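Kornness Community Tool Library: February progress report for the Neltumham Fund

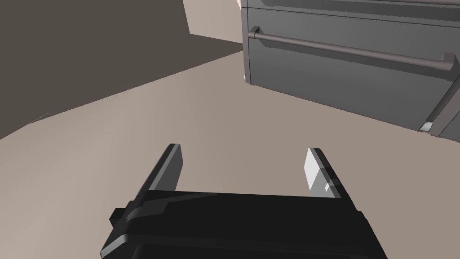 Hi Boglárka, and hello to everyone else at the Fund who gets this passed along! I've pulled together where we are with the tool library, and I'll try to keep it shorter than the last one (I know, I know, it went on for pages). The big news is that we now have 956 tools on the shelves and in the system, every one of them tagged and checked, and people are borrowing them faster than we can put them back. The tagging went slower than I'd planned. Anything with two parts that spread apart ended up in a long argument between me and Hanyu Cao over whether it belongs under "clamps" or "holding." Holding won. So pliers, tongs, bar clamps and the bench vises all live together now, and borrowers seem fine with it.

Loans first, because I know that's the number you look for. We made 2,694 loans since the grant started, and the pressure washer went out more than anything else, even in the cold months. Second was the carpet cleaner. I would have bet money on the cordless drills, but a lot of folks around Kornness already own one and just want help with the thing they need twice a year. Membership is at 400 households, the target we wrote down for the end of the summer, so we're ahead there and very happy about it.

Where we're behind is repairs. Mariann Pintér runs the repair bench and she is wonderful, but she's one person with one bench, and the pile of sanders waiting for new cords got taller than the shelf it was supposed to sit on. We've started a Thursday-style drop-in evening (we haven't settled on which night yet, so don't put it in your newsletter!) where members can learn to swap a cord or clean up a rusty saw plate. The trial run went until almost 9 p.m. and I had to flick the lights to get people to go home.

Money is mostly where it should be. We spent less on shelving than planned, thanks to a store in Prurkby that was closing out its stock room, and more on insurance, which went up when we added the chainsaws. I'd like to move what's left of the shelving line over to repair parts if that's okay with you. Bautista Lucero has the breakdown and will send it separately, with receipts.

The late returns problem is better. We tried fines in the fall and people just stopped coming in, too embarrassed I guess, and we lost a very good tile saw for most of November. Now we send a friendly text the day before and another one the day after, and that's it. The tile saw came back with a new blade on it and a jar of plum jam.

The van is still the van. It passed inspection with a note about the rear doors, and Hanyu has been getting delivery runs done in it out to the farms, where a lot of our older members live. We now do 4 runs a month. I want to add more once the roads dry out, and I may come back to you with a small request for fuel.

Things I'd love your thoughts on before the next report: whether we can lend to renters' groups as a single member, whether the Fund minds its name going on the van, and whether you know anyone who wants to give away a drill press. We've had three people ask for one this month.

Come by any afternoon after 2. The coffee is bad but there's plenty of it, and Mariann will show you the sanders whether you ask or not.

Warmly,
Urmas Kazlauskienė
Kornness Community Tool Library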